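Entertainment Coverage and the Unconfirmed Source: A Study of Celebrity Reporting on the Femlow Cancellation

Student Project Report
Prepared by Ghada Sleiman and Zeeshan Pirzada
Project supervisor: Roscoe Yazzie
Submitted 06/09/2026

1. Background

In July, the streaming drama Femlow was canceled after two seasons. Its lead actor, Hammad Chaudhry, made no public comment for several days, and during that time entertainment websites published a large number of stories on the reasons for the decision. Many of these stories relied on people described only as "insiders" or "a source close to the production." The purpose of this project was to examine how such sources were used and whether the claims attributed to them were later corrected.

2. Method

The team collected 234 articles that named the series in the headline. Duplicates and syndicated copies were removed, and 100 of the remaining articles were selected at random for close reading. Each article was read separately by both authors and coded for type of source, placement of the source in the text, and wording of the headline. Where the two readings differed, the supervisor made the final decision.

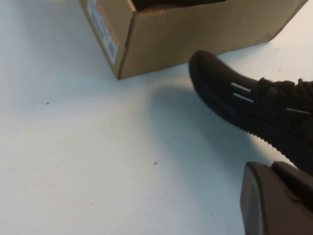 Articles that had been edited after publication were coded in their earliest available version, and the changes were entered in a separate column. Video segments and podcast episodes were left out of the study.

3. Findings

Unnamed sources appeared most often in articles published before the production company, Baloch, released its statement. After the statement, outlets generally quoted it in full but left their earlier stories online without a note. The claim that Mr. Chaudhry had quarreled with the director, Sumeya Hailu, was repeated widely – in most cases with a link to a single post on the fan site Hirkska. Ms. Hailu denied the claim in an interview with Rultetti, and only three of the articles in the sample were updated to include her denial.

Headlines were usually stronger than the text beneath them. Words such as "feud" and "walkout" appeared in headlines over articles that reported only that filming had been delayed.

4. Limitations

The sample covers one series and English-language websites only. The team did not contact the reporters and cannot say what checks were made before publication.

5. Further Work

A second stage would compare these results with coverage of a series that was renewed. The coding sheet will need a clearer rule for social media posts by cast members, which the authors at first recorded under two different headings.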